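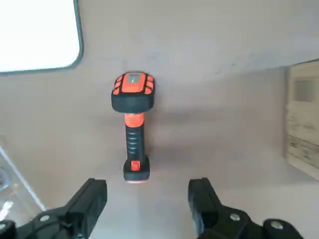

Stock count at the Durbridge store: what we found
April
By Cyprian Chmielewska

The yearly count at the Durbridge tool library is finished. It took two evenings, and the final figure is 2,314 items on the shelves or out on loan. The catalog said we should have had 12 more than that.

Most of the missing items are small. Drill bit sets and tape measures make up the bulk of the list, along with one pair of hedge shears and a stud finder that was last borrowed in the fall. If you have something at home with our yellow tag on it and no due date you can remember, please bring it in. There is no fine.

We also found things that were never in the catalog. Sushil Kandpal went through the back shelves on the second evening and turned up a tile cutter, two sash clamps and a full box of sanding belts. They have been tagged and can be borrowed now.

The labels were the slow part. Tags on the garden tools wear off fast, mostly on the handles, and a good number had to be looked up by hand and printed again. From now on garden tools will carry the tag near the head, under clear tape. Please leave the tape on when you clean them.

A few changes come out of the count:

Ladders have moved to the left of the side door. The long ones still need two people to carry them out.

Pressure washers can be kept for four days, down from a week. There was a waiting list all last summer and we expect the same again.

Paint sprayers must come back rinsed. Three of them were clogged and Zdzisław Bielecka spent most of an afternoon getting them clear. One is still out of use while we wait for a nozzle.

Membership stands at 304 households. Renewal forms are at the desk, and you can fill one out when you next return something. Please check that we have your current phone number - several reminder calls this winter went to old ones.

The desk is open until 7 p.m. on loan days. Questions about the missing items list should go to Cauã Seixas, who has the printed copy.

Contact us | © Durbridge Tool Library | Back to top

This site uses cookies to remember your settings. Accept | Manage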